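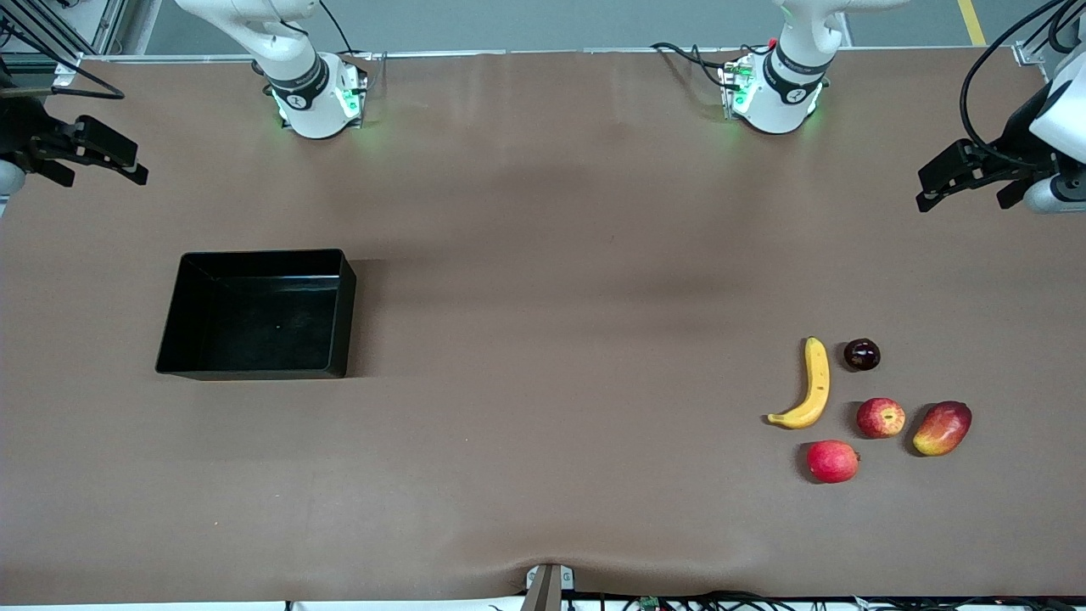

# Christmas box prep, 2021-05-27

Yes, May. Last year the crackers were still being glued in the second week of December and I'm not doing that again. Writing down what got decided and what got made so far.

## Crackers

Tried three snap lengths in the kraft tubes. The long ones from Stollar stick out at both ends and look fine once the ribbon is on. The short ones disappear inside the tube and you end up pulling paper with nothing happening. Ordering the long ones, box of 2000. That covers the market stall, the family table and next year too.

Ribbon: dark green, cut at 25 cm. Shorter than that and the bow won't sit flat. Cut a card template and put it in the ribbon drawer. Please put it back there.

Glue: the stick glue lifted overnight on the first batch. Double-sided tape held. Use tape on the long seam, and only a dab of glue for the paper band.

Jokes still need typing up. The old sheet has the snowman one on it twice.

## Advent garland

Small envelopes on twine, numbered with the old stamp set. The 6 and the 9 are the same stamp, so mark the bottom edge with a pencil before inking or they go on upside down. Did it wrong on the first set. Those are now gift tags.

Twine from Lowther sheds a lot. It's all over the black card. Might try the waxed cotton from Selance, which costs more but we only need one spool. Wooden pegs are fine, no change.

## Orange slices

213 °F in the oven was too hot, edges went brown before the middles had dried. Next try: lowest setting, door propped with a spoon, turn them every hour. Blood oranges came out nearly black, so skip those. Lemons were OK but small.

Cloves: push them in while the peel is fresh. Leave it a day and you need a skewer.

## Wreath bases

Willow rings from last year are still sound apart from two that have come loose at the join. Rewired both. Greenery can't be cut until late November, so nothing more to do on these except find the reel of florist wire, which was in the blue tin and now isn't.

## Orders and dates

- Stollar: snaps, order no. 3797, confirmed
- Selance: one spool waxed cotton, not ordered yet
- Marport: stall form has to be back by September, a deposit is due with it
- Tissue paper: enough red, hardly any white

## Next time

Second batch of oranges at the low setting. Finish the plain crackers before starting on the printed ones. Test whether the paper hats fit in the tube folded in four, or if they need one more fold. Last year's hats tore along the crease when people opened them, so maybe a softer tissue.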